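2018-07-29, workshop notebook, sourdough bench

Starter B (the Žukauskas rye) is alive again. I had written it off in June and got as far as taking the lid off over the compost, where it smelled so strongly of apples that I lost my nerve. Fed it instead. It has since doubled on schedule every day, presumably out of spite.

Test bake, three loaves, same dough, different final proof.

Base dough: 435 g flour, 300 g water, 30 g starter, salt by the usual spoon. Yes, I know the usual spoon is not a unit. Heino Ramanauskas has already written this in the margin of two earlier pages and need not do it again.

Loaf 1, proofed on the counter. Good spring, good ear, crumb a little tight toward the bottom. Tastes like bread. I would sell this to a stranger.

Loaf 2, overnight in the fridge at Billmont, then straight into the oven cold. Best crust of the lot, blistered all over. Sour enough to make you sit up. The bottom is darker than I like and the tray needs to go a shelf higher next time, as I also noted last time.

Loaf 3, proofed in the warm cupboard. I went to answer one email. The dough had climbed out of its basket and was making its way toward the cups. Baked it anyway. It is flat, pale, and has the texture of a bath mat, though toasted with enough butter it passes. Heino ate four slices and said he preferred it, which I am recording here as evidence against his palate in any future dispute.

Flour notes. The Stundow whole rye is thirstier than the Dristirow and the dough felt stiff at the first fold. By the third fold it had relaxed and I had stopped swearing at it. Don't add water early. I added water early on the last two bakes and both times ended up with soup in a basket.

Scoring: the new blade drags. Either I am holding it wrong or it was sold to me by an optimist. The old blade still cuts better and is now officially too rusty to be near food, so it has gone in the drawer with the other things that are too useful to throw out.

Open questions:
– is the sourness in loaf 2 from the cold or just from the longer time? Need a short cold proof to compare.
– cupboard temperature. The thermometer in there has read the same number for as long as I have owned it, so I suspect it of being decorative.
– where is the second proofing basket. It was on the hook.

Next: repeat loaf 2 with the tray moved up, half the dough with Dristirow only. Set a timer for the cupboard. Sit next to the timer.

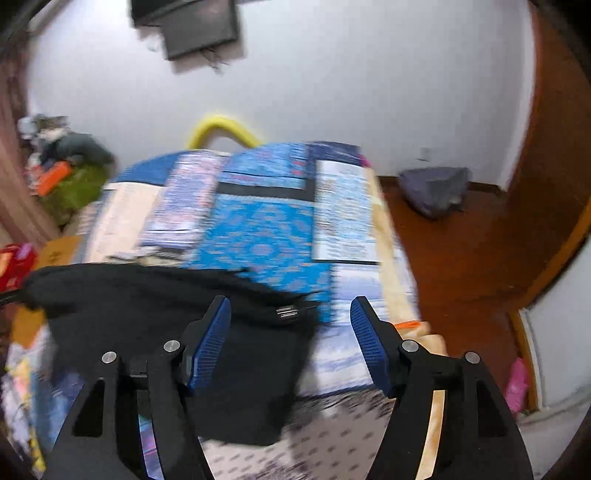 Blue finger pads, patchwork quilt behind.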